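Dec 15, 2019 — Stusanport Library, upstairs room. Sixteen minutes, then questions.

## Opening (3 min)

- Thank them for coming out on a Sunday. Wait for the latecomers to find chairs.
- Title: *Two People, One Calendar*. It's a talk about sharing a holiday cottage with another family without ending up in small claims court.
- Ask who co-owns something bigger than a lawnmower. Ask who still speaks to the other owner.
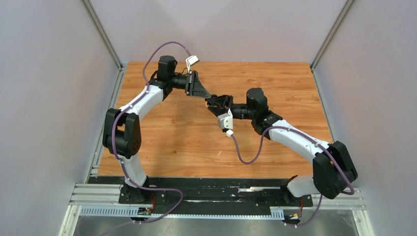
- Our arrangement: a cottage at Disosstead, two households, one key on a piece of blue string.
- First agreement was written on the back of a Mac Mathúna seed catalogue. It covered firewood in some detail and money in no detail.

## The April problem

- Both families wanted Easter. Both families had "always had" Easter, in a place we'd owned for 48 days.
- Read out the polite email. Pause. Read out the second, less polite email.
- What we settled on: alternate years, swaps in writing, no swaps by way of the children.

## Money

- The kitty started at $2000. Then the hot water tank went.
- Rule now: either household can spend up to the cost of a plumber's visit, anything dearer needs a phone call. A text with a thumbs-up counts, after some debate.
- Don't get drawn into the kettle. If someone asks about the kettle, say it's in the handout.
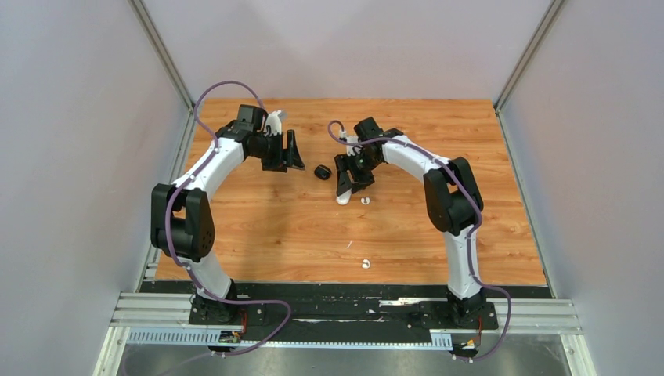 ## Leaving day

- Strip beds, empty fridge, take the rubbish with you. Half a jar of chutney is not a gift.
- Dirnov ferry times are on the handout — check them, they change in winter.
- Questions. Hall lights are by the back door.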